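Éloge modéré du rideau devant la machine à laver

J'ai vécu 12 ans avec un lave-linge dans la cuisine, entre le four et les poireaux. Mes invités parlaient plus fort à l'essorage, par politesse. Puis j'ai découvert le balcon fermé, cette pièce que les agents immobiliers appellent « loggia » quand ils veulent vous la vendre et « débarras » quand vous demandez à y mettre un lit.

On y loge la machine, on tire un pan de tissu beige, et la lessive devient une affaire privée. Le tissu côtelé cache très bien le linge en retard. Il cache moins bien les plis, qu'il collectionne pour son propre compte.

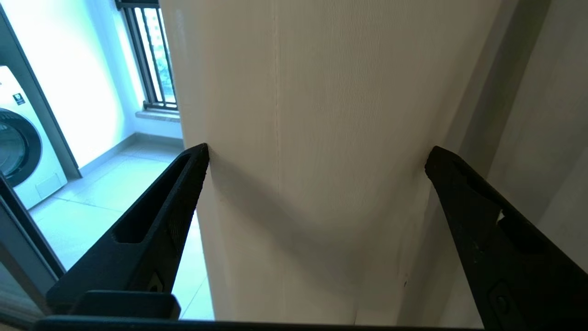

Le luxe de ne pas entendre

Le catalogue Nisbet propose un « voilage d'intimité ménagère » à 235 euros, à installer soi-même, avec une notice que j'ai lue deux fois par masochisme. Pour ce prix, j'attends du rideau qu'il étende les chaussettes.

La porte vitrée, elle, mérite son argent. Elle laisse passer la lumière et garde pour elle, du moins en théorie, le programme coton de 23 heures. Une bande dépolie à hauteur de regard, et vous voilà avec une buanderie qui se prend pour un cabinet d'avocats. Je ne m'en moque qu'à moitié : j'en rêve depuis juin.

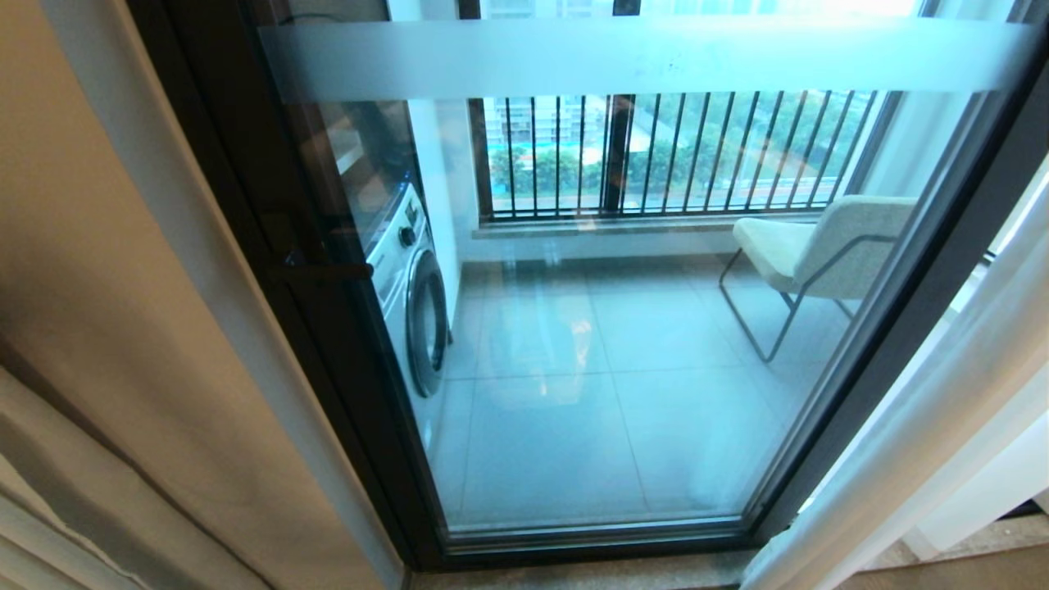 Derrière la vitre, le hublot ; derrière le hublot, le garde-corps et le dehors.

Reste la question de la vue. On donne au lave-linge la grande fenêtre, et on garde pour soi le mur du salon. Je connais des studios de 4000 euros le mètre où personne n'est aussi bien exposé que le tambour. J'ai proposé chez moi d'échanger les places, un fauteuil sur le balcon et la machine près du canapé. La proposition est à l'étude.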